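We use cookies to remember your settings. By staying on this site you accept them.

Filed under: Grants / Student Projects / Progress Reports

Second progress report to the Cavside Education Fund
Prerkville Robotics Club, reporting period until the end of March

Dear members of the board,

In our first report we promised that the students would have two arms working at one table before spring. I am glad to report that both arms are mounted and that they answer to the same control program, which the students named Mumumen. The task for this year is a handover: one arm holds a small ball, and the other must take it.

The students chose tape for the fingers of the first gripper. It is now quite worn and frayed at the tips, and I have asked them to write down each change of tape in the club notebook, so that we can compare results fairly.
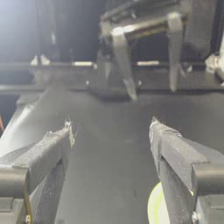 The software work took more time than we planned. In October the group began with the program from last year, but it was written for a single arm and we had to give it up. The new one was written by 2 teams of students, one for each arm, and they had to agree on how the arms tell each other "I am ready." This was a difficult conversation for them and, in my opinion, the most useful lesson of the season.

Until now the students have recorded 746 handover attempts. They keep every attempt in the log, also the bad ones. The most common problem is timing — the second arm closes too early, or the first one opens too late.
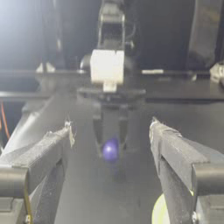

A second problem is the lighting in our room. The program recognizes the ball by its color, and in the late afternoon its results become less stable. We would like to try curtains first, before we ask for any new equipment.

Regarding the budget, we have spent 2,027 dollars of the grant. Most of this went to motors, cables and mounting parts. The full list with receipts is attached to the paper copy of this report. We do not ask for a change in the amount.

In April we will visit the Song regional meeting, where the students must show the handover in front of judges and explain their code. Before that they will finish the safety checklist and prepare a poster. The younger members have asked to present a part of it, and the older ones agreed.

I will send the final report in June, together with the attempt log.

With respect,
Club instructor, Prerkville Robotics Club

Get our newsletter! Enter your e-mail address to receive grant news once a month.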